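Changes to Household Recycling and Bulky Item Collection in Wimalthorpe

Residents of Wimalthorpe will see several changes to household collection over the coming months. The new schedule applies to all addresses within the town limits, including the streets north of Claltcombe Road that were previously served under a separate agreement. Notices have been mailed to each household, and a large-print version may be requested from the Public Works counter at Town Hall.

Under the revised schedule, paper and cardboard will be collected in one week and containers in the next. The two may no longer be placed in the same cart. Trash collection remains weekly, and the day of collection does not change for any street. Carts should be at the curb by 6 a.m. and removed by the end of the same day. Where a street is too narrow for two rows of carts, residents should continue to use the side marked on the map enclosed with the notice.

The decision to separate the two streams follows a review of the past year's deliveries to the Trellach transfer station. During that period, 37 loads from Wimalthorpe were refused or charged at the higher rate. In most cases the cause was paper that had been soaked or soiled by food containers. The additional charges were paid from the general sanitation budget, and the Department does not expect to be able to absorb them for a second year.

"We looked at several ways of bringing the charges down, including a later pickup and a second sorting stop," said Ditte Briem, Director of Public Works. "Alternating weeks was the least expensive of these, and it lets us keep the same crews on the same routes. We understand that it asks more of residents, particularly those with limited storage space."

Households that find one cart insufficient may apply for a second at no charge. Applications are accepted at the counter or by mail. Residents of apartment buildings should speak first with their building manager, who will receive separate instructions on shared containers.

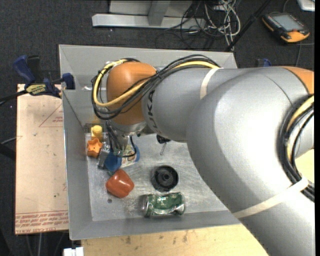 The list of accepted materials has also been revised. Milk and juice cartons are now accepted with containers, provided they have been emptied and rinsed. Pizza boxes may be placed with cardboard if they are free of food; the lid can be torn off and recycled where only the base is soiled. Plastic bags and film remain excluded and should be returned to a participating store. Window glass, mirrors and ceramics go in the trash, wrapped and labeled. Shredded paper should be placed in a closed paper bag.

Batteries must not be placed in any cart. This includes the small rechargeable batteries found in toothbrushes, toys and cordless tools. Two fires in collection trucks last November were traced to batteries of this kind. No one was hurt, but one vehicle was out of service for 65 days. Collection boxes for household batteries are located in the lobby of Town Hall, at the Claltcombe branch library and at the Egilsson Street fire station. Residents are asked to cover the terminals with tape before dropping batteries off.

Bulky items will be collected by appointment only. Each household is entitled to 4 appointments per calendar year, and up to three items may be put out at each one. Sofas, bed frames, tables and carpet rolls are accepted. Mattresses must be enclosed in a plastic cover, available at cost from the counter. Refrigerators and air conditioners require a separate booking, as the coolant has to be removed by a licensed contractor. Items left at the curb without an appointment will be tagged, and the property owner will have five days to remove them before a fee is assessed.

The Department recognizes that some residents are unable to move a cart to the curb. The assisted collection program, which at present serves 94 households, will continue without change. Those already enrolled do not need to reapply. New applicants should submit the short form printed on the back of the mailed notice; a doctor's letter is no longer required.

Questions about the new schedule may be raised at a public information meeting on Thursday, May 7, 2026, at 7 p.m. in the Council Chamber. Birthe Briem, Recycling Coordinator, will present the street maps and the revised materials list, and route supervisors will be available afterward to discuss individual addresses. The chamber is accessible by elevator from the parking lot entrance. Written comments may be left at the counter before the meeting and will be entered in the record.

During the first two collection cycles, carts containing the wrong materials will be emptied as usual and a reminder card left on the handle. After that period they will be left unemptied until the next scheduled date. Missed collections should be reported to Public Works by noon on the following working day.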